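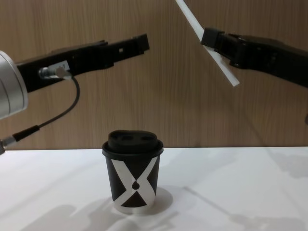
Page last changed in July

Can paper coffee cups go in with the ordinary paper recycling?
Posted by Hatsue Amano, 7.40 am

I moved to Plustmont in the spring and I'm still getting the hang of the bins. I have a weakness for a takeaway coffee on the way in (two, if it's raining!) and by the end of the week there's a little tower of cups on my desk. My old council took them with the cardboard, or at least never sent them back, but my neighbour says they spoil the whole load. I've been popping the lids off and rinsing everything, and I'd love to know if I'm wasting my time.

Nnamdi Onuoha

Welcome to Plustmont! Your neighbour is right about the paper bin, I'm afraid – most paper cups have a thin plastic lining that ordinary paper mills don't want. Do keep rinsing, though, as the café on Zutberg Road has a cup bank just inside the door and they like them clean and stacked.
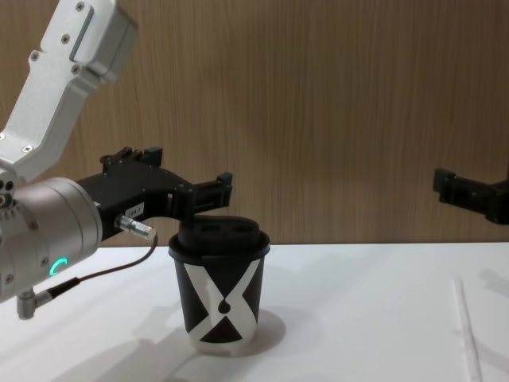
Lids go in a separate tube beside it, so carry on taking those off first. The bank holds 300 cups and it does fill up, so I go before lunch if I can. If you have one of those cardboard sleeves, slip it off and put it in your paper bin at home, where it's perfectly welcome. I kept a tally last year out of curiosity and had got through 167 cups, which gave me rather a turn, and I've carried a flask on most mornings ever since.

Uchida

I just put mine in the general rubbish. Check with your council.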